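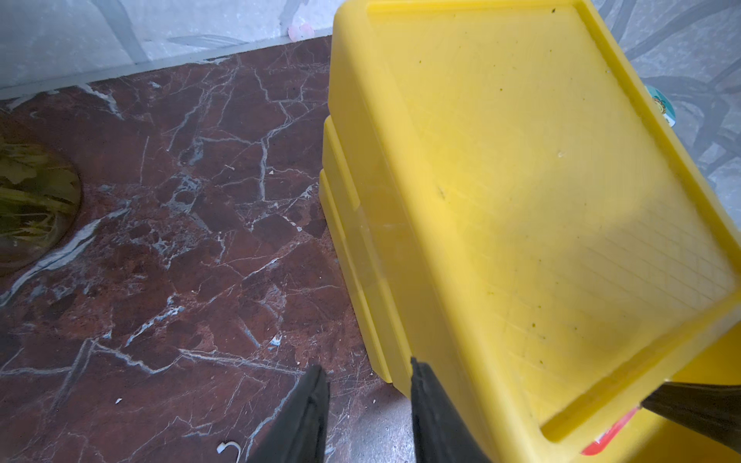 # ulten-percepcion

Nodo de percepción y planificación de agarre para brazos con cámara en la muñeca. Recibe la imagen de color, segmenta el objeto objetivo y publica una lista ordenada de poses candidatas. El control de bajo nivel vive en otro repositorio (`drarkeo-control`) y aquí solo se usa su interfaz.

## Estado

Rama estable desde el 20 de enero. La API de mensajes puede cambiar todavía; la configuración en YAML, no.

## Instalación

```
git clone --recursive ulten-percepcion
cd ulten-percepcion
pip install -e .
```

Hace falta Python 3 y una GPU con unos 4 GB libres. En CPU arranca, pero el seguimiento va a saltos.

## Uso

```
ulten run --config config/suelo.yaml
ulten replay --episodio 111
```

`replay` no mueve nada: lee el episodio grabado y vuelve a calcular máscaras y poses. Conviene pasarlo antes de tocar umbrales.

## Parámetros principales

| Clave | Valor | Qué hace |
|---|---|---|
| `mascara.dedos` | `true` | Excluye los dedos de la pinza de la segmentación |
| `candidatos.max` | `3` | Poses que se envían al planificador |
| `reintentos` | `2` | Intentos antes de devolver `SIN_AGARRE` |
| `brillo.filtro` | `suave` | Atenúa reflejos en superficies pulidas |

## Problemas conocidos

- Suelos de mármol veteado: las vetas claras generan bordes falsos. Con `brillo.filtro: fuerte` bajan, aunque también se pierden cantos finos del objeto.
- Plástico amarillo con luz directa: la zona sobreexpuesta se separa del resto y la máscara sale partida. Está abierto en el tablero — de momento se unen las regiones por color.
- Objetos escalonados: el planificador a veces elige un escalón intermedio como borde exterior.
- Si se cambia la pinza hay que regenerar la máscara de dedos con `ulten calibrar-dedos`. Con la antigua no da error, solo resultados malos.

## Datos

Los episodios de prueba están en `datos/prirnura/`, uno por carpeta, con vídeo de muñeca, estados articulares y marcas de tiempo. Los nombres de carpeta no siguen orden cronológico.

## Contacto

Mantiene el repositorio Zaid Mahasneh. Para fallos, abrir una incidencia y adjuntar el YAML y el número de episodio.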